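The toy kitchen comes out again

Newsletter regulars will know that the play corner at Trondham has been my pet subject since the spring, and I promised you an update once the café corner was properly stocked. So this is it, and I'll try to keep it to two pages (I failed last time, sorry!).

We had a budget of 50 pounds for new bits, which sounds generous until you start looking at play food. I'd had my eye on a big boxed set from Stollico with 300 pieces in it, but most of those turned out to be tiny cardboard coins and paper menus, and I know exactly where they'd have ended up, which is down the back of the radiator. In the end I bought hardly anything new and went through the old boxes instead. Best Saturday I've had in ages.
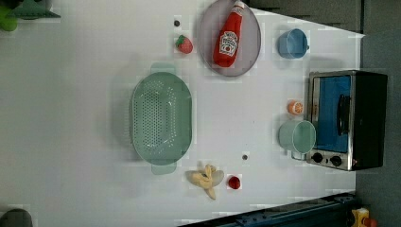 What I've learned from all that rummaging is that children don't want a full set of anything. They want one good plate. They want a bottle they can turn upside down over it, and something with a door. Give them those and you've got a café, with a queue, and somebody being told off for pushing in. The ketchup gets more use than all the proper dinner things put together, and I've been served it on a strawberry more times than I care to remember.

The toy oven is the other star. It has knobs and a handle and that blue door, and it has baked everything from a sock to my reading glasses. If you're putting together a play kitchen at home and only have room for one big thing, I'd go for a little oven like ours over a full cooker every time. You can lift it on to a table, several children can get round it, and it goes back on the shelf afterwards. We tried one of those tall Rostami kitchens a while ago and it was lovely, but it took up half the wall and only one child could ever stand at it. 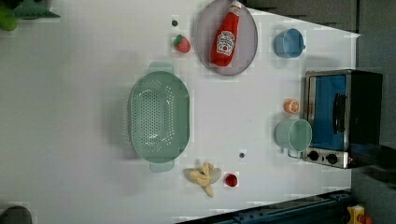

Mo at the play corner desk

Cups next, as I've had questions! We keep a pale blue one and a pale green one and I'd love a couple more, so if you have odd plastic cups lurking in a cupboard, send them in. They don't need to match. They'll spend half their lives on their sides anyway. Handles are a bonus for the smaller ones, who pour with great seriousness and then drink the lot themselves before the customer gets a look in.

The colander was a bit of a gamble. I put it in thinking it would be a fruit bowl, and so far it has been a boat, a hat, a bed for a small bear and, for one whole morning, a cage for a dangerous banana. It's also the best thing we own for tidying up. Everything small gets thrown in, you carry it to the sink, you run the tap, you give it a shake, and that's your washing done. I now do the play food every week like this and leave it on a tea towel overnight.

While we're on washing — please check the fruit before it goes in the water. Anything soft or with a seam can hold water inside, and I'd rather wipe those over with a cloth.
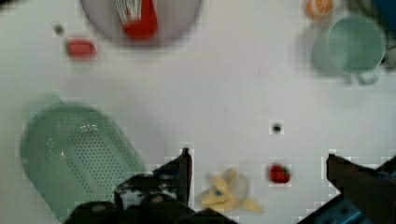
3 min read

Now, the banana. I'm very fond of a toy banana with its peel open, and I know opinion is divided. Some of you think a closed one looks tidier in the bowl (you've told me so at length!) but an open one gets picked up first, in my experience, and it gets offered round. A strawberry is the other one that always goes walkabout, being just the right size for a pocket. If you find one in the wash, we'd like it back, no questions asked.

For storage I've gone over to Carton boxes, the flat-folding sort with the lids. One is for food, one for cups and plates, and the oven lives on top of them both. The shelf code is 505 if you're helping to put things away, and it's written on the end of each box in marker pen.

Still wanted: odd cups, a second plate, a wooden spoon that isn't too long, and a tea towel or two for the drying. Drop them at the desk any morning and I'll be very grateful. Next month I'm tackling the dressing-up rail, so if anyone knows how to get glitter out of a velvet cape, please come and find me first.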